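Lists > Bokdale Allotments and Gardens > Archive > Thread: Slugs again

From: Mitsuko Arai
To: bokdale-gardens
Date: Jul 10, 2019
Subject: Re: Slugs again

Joon-young Ji wrote:

> Has anyone on the lower plots had any joy with copper tape? I put it
> round all four raised beds in May, as per the leaflet, and I have now
> lost 35 lettuces, every one of the French beans and a dahlia that was
> a present from my mother-in-law. I have told her it is resting.
>
> Also, is the bottom tap meant to sound like that?
>
> Joon-young

Dear Joon-young, dear all,

My sympathies about the dahlia. Mine rested too, the year before last, and it has gone on resting ever since.

I have tried the tape. I bought the wide sort and cleaned the edges of the beds with vinegar first, and that same evening I went down with a torch to admire the effect. A slug was lying along the tape lengthways, like somebody on a sunbed. I grant you it was a large slug. The smaller ones may well have been put off, but they had the comfrey to use as a bridge, and so did everything else on plot nine.

Before anyone writes in: yes, I have done eggshells. We ate omelettes for a fortnight. I have done coffee grounds, wool pellets, and the bran that Hideaki swears by (they eat it, they like it, they bring friends). Beer works in the sense that you end up with drowned slugs and a smell. It also works out at more per lettuce than the lettuce.

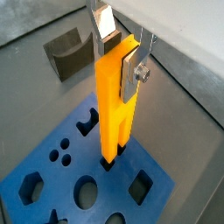 The only thing that has made any difference on my plot is being less kind to the seedlings indoors and then planting them out late. I used to put them in the ground at two leaves, because I was proud of them, and they were gone by breakfast. Now they stay in pots on the bench until they are the size of a fist and a bit tough with it. I water in the morning, too. Watering at dusk is laying the table.

Tomomi Fukuda on the top path goes one further and grows a row of the cheapest lettuce she can find along the hedge, purely as an offering. She picks the slugs off that row every night and carries them in a bucket to the far side of the lane. I have asked her whether they walk back. She says it takes them long enough that she has had her supper.

As for nematodes, Yae Kinoshita and I split a packet last spring and I thought my potatoes were cleaner for it, though Yae thought hers were worse, and we used the same watering can. Make of that what you like. The soil wants to be warm and it wants to stay damp afterwards, so naturally we then had three weeks without rain.

If you do want to go on with the tape, check for leaves touching the bed from outside, and look under the rim of the boards. Half of mine were living inside the fence I had built to keep them out. Very snug they looked.

The bottom tap has made that noise since I took on the plot. Turn it all the way, then back a quarter, and it drops to a moan.

I have spare Tellau beans in pots if you want to start again. It's not too late, whatever Hideaki tells you. They are under the bench by my shed, help yourself, and please leave the pots.

Mitsuko
Plot nine

Contact the list owner | © Bokdale Allotments and Gardens | Back to top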